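Oiling and cleaning wooden boards at home

In our kitchen in Clekport we have three wooden boards, and the oldest one is in use for 17 years already. It is not beautiful any more, but it is flat and it has no cracks. Many people write to me that their board became grey or bent after one winter, so I collected on this page what I do with mine.

Daily washing

Wash the board by hand, with warm water and a little washing-up liquid. Wash both sides, even when you used only one. When only one face takes up water, the board starts to bend towards the dry side. After washing wipe it with a cloth and stand it on its edge, so the air can come to both faces. Please do not lean it against the radiator. And never put it in the dishwasher, also not on the short programme.

Onion and garlic

For the smell, sprinkle coarse salt on the board, take half a lemon and rub with the cut side along the grain. Leave it for a few minutes and rinse with cold water. Beetroot stains go lighter with the same method, but they do not go away completely. I keep one side of the board for onions and the other for bread and fruit, and I burned a small mark in the corner to know which is which.

First oiling

A new board, or one that you have sanded, should stay dry for 48 hours before the oil. Use mineral oil of food quality. Sunflower oil and olive oil are not good for this, they become sticky and after some weeks they smell old. Warm the bottle in a bowl of hot water, then the oil goes deeper into the wood. Put it on with a cotton cloth, follow the grain, and give more to the short ends, they drink the most. Leave it overnight and wipe off what remains.

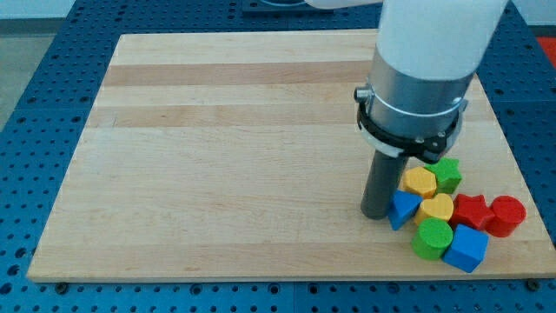 Butcher-block maple, with darker and lighter strips.

Give 2 coats in the first week and later one coat every month or so. My neighbours at the Skorulance workshop mix the oil with beeswax, one part of wax to four parts of oil, and the mixture keeps longer in a closed jar. I bought mine ready-made from Grikier and I was satisfied with it, only the lid is difficult to open with oily hands.

Sanding out knife marks

Once a year, usually in May when I can work outside, I sand the boards. Begin with 120 paper and finish with 240. Always go along the strips and not across them. Between the two papers wet the surface a little and let it dry, the fibres will stand up and the finer paper takes them off.

Small cracks

If the crack is thinner than a fingernail, fill it with the soft wax mixture and press it in with the thumb. If it is wider, the board has to be glued again. Use a waterproof glue which is marked as safe for food contact, and keep the board in clamps until the next day.

Last changed: December 6, 2019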